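3.2 Why the shirts start out crumpled

When I began planning the Lirisham laundry study I figured I'd lay every garment out flat, because that's how the folding guides begin. Then I watched how people at home get to their clothes (a heap on the bed, a heap on the couch, a heap on the dryer) and dropped the idea! So each item in our set of 1,743 goes down on the table however it lands, and the folder has to find the hem, the shoulders and the neckline before anything else can happen. I like this part of the job best, and it's the part earlier work mostly skips.

Knit tops gave me the most to think about. A woven shirt has a collar and a row of buttons, so you can usually tell which way is up, but a soft knit just slumps into itself and hides its own edges. What helps is trim and print. In Figure 4 a bright red item lies on the white tabletop with a narrow blue stripe still showing near some dark grey lettering, and even with the folds bending the letters past reading, those two marks give you somewhere to start. 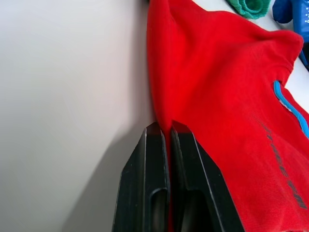 Figure 4. Red garment, crumpled, before folding.

I sorted the knits into two groups, marked and plain, and kept 600 of each for the timing comparison in Section 4. "Marked" means any stripe, piping or printing you could find without lifting the cloth. I went back and forth on seams (a pale seam on a pale shirt is awfully easy to miss) and in the end left them out, which makes our plain group a bit messier than the one in the Karakaya list. Socks are handled separately in Section 3.3.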